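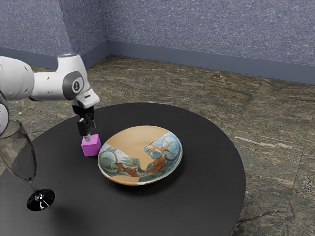

Reading time: 3 min

4. Set-up and upkeep of the simulated cell

4.1 Layout

The Bovley cell is a simulated workstation with one white arm, a two-finger gripper and a round black table. It was built at Hitstead as the counterpart of a physical cell that was not yet available when the work began. All results in Section 5 come from the simulated version. The arm reaches over the table from one side, and the objects share the remaining space: a small magenta cube, a wide painted bowl and a stemmed glass. The cube is the object to be picked up. The other two are obstacles, and any contact with either of them ends the trial.

The bowl was chosen for its shape and for its surface. Its flared rim takes up space near the cube at the height where the fingers must pass, and the painted areas break up what would otherwise be an even tan patch in the camera view. The glass raises a different difficulty, as the table and floor show through it. Earlier layouts used plain solid shapes throughout, and faults in the camera settings were often missed until late in a run.

The room is kept the same in every trial. Wall finish, floor tiles and lighting are stored in a single scene file, which may be changed only between runs. Object positions are held in a separate file and are drawn from a list of 40 starting layouts prepared by Roswitha Mayrhofer. Several of these place the cube close against the rim of the bowl, leaving little clearance for the finger on that side.

4.2 Checking the views

Two kinds of view are used in upkeep. The side view takes in the wrist, the gripper and the table together, and is used to judge the height and angle of approach. The close view from above is used to check the bowl and the objects near it. Both are saved before a run and compared with stored reference views. The comparison is made by eye. An automatic check was tried in June, but it raised an alarm for small changes in shadow and was withdrawn.

The joins and plain fill of the bowl have proved useful in this step. If the surface pattern is loaded at too low a detail, the thin cracks across the painted pieces are the first features to disappear. The green rings and the pale blue scrollwork remain readable for longer and are therefore a poor guide. The operator is asked to find the crack that runs down through the left-hand ring before accepting the view.

Figure 3. Bowl seen from directly above in the simulated cell, with painted fragments set in plain beige fill. Part of a small purple object is visible at the left.
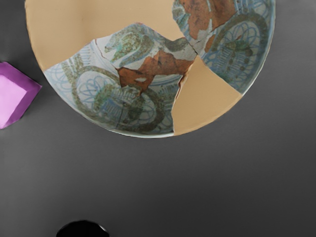
4.3 Gripper alignment

The gripper is aligned with the fingers pointing straight down. The operator brings the open fingers over the cube, lowers them in short steps, and stops at the height set for closing. The position is recorded, the arm is raised, and the move is repeated from a second direction. If the two recorded positions differ by more than 3 mm, the joint offsets are loaded again and the procedure starts from the beginning.

Most alignment faults were traced to the offset file. The model of the arm supplied by Vamitz and the control software written by Symonenko define the zero position of the wrist differently, and a correction must be applied whenever either is updated. On two occasions the correction was applied twice. The fingers then came down to the side of the cube, on the left as seen in the side view, while the control software reported no error. 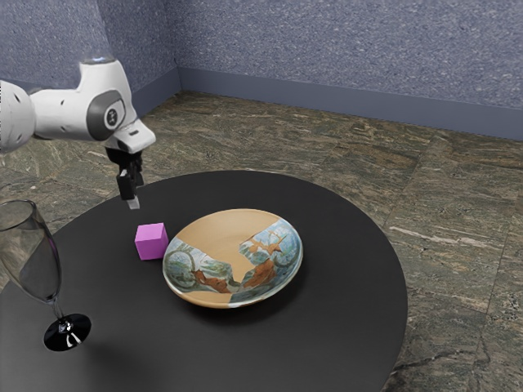 Following the second occasion, the correction was moved into the start-up routine and removed from the operator's checklist. The routine now writes the offset in use to the log of each trial, so that a wrong value can be found without repeating the run.

4.4 Records and excluded trials

A total of 356 trials were started under the procedure given above. Of these, 318 were kept for analysis. The remainder were excluded because the log lacked an offset value or because the reference views had not been saved. No trial was excluded on the basis of its result. The list of exclusions was drawn up by Jean Cruickshank, who did not take part in running the trials, and was closed on April 24, 2026. Changes made to the scene file after that date do not affect the results reported in Section 5.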